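Somurdale Washroom Fixtures Set: Data Card

Version 3. Maintained by Kenna Baird and Alper Toprak. Questions and corrections go to the maintainers through the issue tracker.

Summary

The Somurdale set is a collection of still pictures and short text records covering toilets, seats, lids and the work of cleaning them. It was put together to support people who write cleaning instructions, fixture inventories and maintenance checklists. The set holds 1527 pictures and 504 text records. One text record can belong to several pictures, and a small part of the pictures have no text record at all.

Scope

Included: floor-standing and wall-hung toilets, seats and lids (fitted and unfitted), hinges, cisterns, brushes and holders, and the floor area directly around the base.

Not included: urinals, bidets, showers, baths, and basins other than those that happen to share a view with a toilet. Pipework behind a wall panel is out of scope. Pictures in which a person can be recognized were removed before version 1.

Sources

Pictures were taken in 27 washrooms. Most are in the Fevport office building and the two Givura guest houses. The rest are in private homes whose owners signed the release form kept in docs/release.txt. Gregor Mackay arranged access in Fevport. Donnie Mowat did the same in Givura and wrote the room sheets.

Each washroom has a room sheet with these fields:

room_id: short code, letters and digits
site: fevport, givura or home
fixture_type: floor, wall
bowl_color: free text, lowercase
seat_material: plastic, wood, other, unknown
seat_hinge: fixed, quick_release, slow_close, unknown
floor_surface: free text
last_service: month only, may be blank

Seat material is taken from the room sheet where there is one. Where the sheet is blank, the annotator may enter plastic or wood from the picture, and must otherwise enter unknown. Hinge type is never entered from the picture alone. A slow-close hinge and a fixed hinge look the same in most views.

Picture records

picture_id: unique, does not change between versions
room_id: links to the room sheet
view: high, low, side, close
main_part: bowl, rim, seat, lid, cistern, base, brush, seat_or_lid
part_position: up, down, removed, between, unclear
text_id: may be blank
notes: free text

The value seat_or_lid was added in version 2. In close views the edge of a seat and the edge of a lid are often hard to tell apart, particularly when both are white and have the same rounded profile. Annotators had been splitting these cases at random. Use seat_or_lid whenever neither the opening nor the full outline of the part is in view.

The value between in part_position means that the part is neither fully up nor fully down. It says nothing about the direction of travel. Do not use it to count openings or closings.

Text records

Text records are short instructions of one to six sentences. They were written by Ruaridh Jardine and checked by Kenna Baird. Topics are:

lifting and lowering the seat and lid
cleaning the rim, including the underside
cleaning the inside of the bowl
removing and refitting a seat
wiping hinges and buffers
checking for cracks, chips and loose fixings

A sample record:

text_id: T0312
topic: rim
body: Raise the lid and the seat. Apply cleaner under the rim and leave it for the time given on the bottle. Brush the underside of the rim first, then work down the slope of the bowl. Flush with the lid down. Wipe the top of the rim with a damp cloth and dry it before lowering the seat.

Another:

text_id: T0088
topic: refit
body: Set the seat on the bowl and line up both hinge posts with the holes. Start both nuts by hand. Center the seat on the rim, then tighten each side a little at a time. Stop when the seat no longer shifts sideways. Do not use a power driver on ceramic.

Product names were taken out of the text records in version 2. Times and dilutions were taken out as well, as they differ from one cleaner to the next.

Annotation

Two annotators worked on each picture separately. Disagreements went to Alper Toprak, whose value was kept. The highest disagreement was in part_position for close views, followed by main_part before the seat_or_lid value existed. Bowl color produced few disputes. "White" covers all white glazes, including those that look slightly blue or gray under the lamps in use. "Cream" and "ivory" were merged into "cream".

Ceramic highlights should not be noted as stains, water or damage. Shading inside the bowl should not be noted as soiling unless a clear edge or deposit can be seen. If in doubt, leave notes blank.

Known problems

White fixtures make up most of the set. Colored fixtures come from 12 rooms, all of them in Givura or in homes, so color and site are linked.

Wooden seats are few and appear only at the home sites.

Some home room sheets were filled in from memory and have last_service blank or set to the month of the visit (December in most cases).

Bowl interiors differ in brightness between views of the same fixture. No color correction was applied.

Close views give no sense of scale. Bowl and seat dimensions are not recorded anywhere in the set.

Folder layout

pictures/ all pictures, one folder per room_id
rooms.csv room sheets
pictures.csv picture records
texts.csv text records
docs/ release form, annotation guide, change list

Changes

Version 3: duplicate pictures removed, floor_surface added to room sheets, spelling corrected in texts.csv.
Version 2: seat_or_lid added, product names and times removed from text records, cream and ivory merged.
Version 1: first release.

Use

The set may be used for research and teaching. The text records are general guidance and do not replace the instructions supplied with a fixture or a cleaning product. Credit the set as "Somurdale Washroom Fixtures Set, Baird and Toprak" and give the version number.

Sample picture
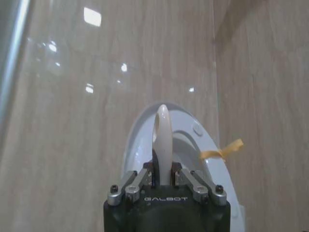 Close view, white bowl with white curved plastic part upright. main_part: seat_or_lid.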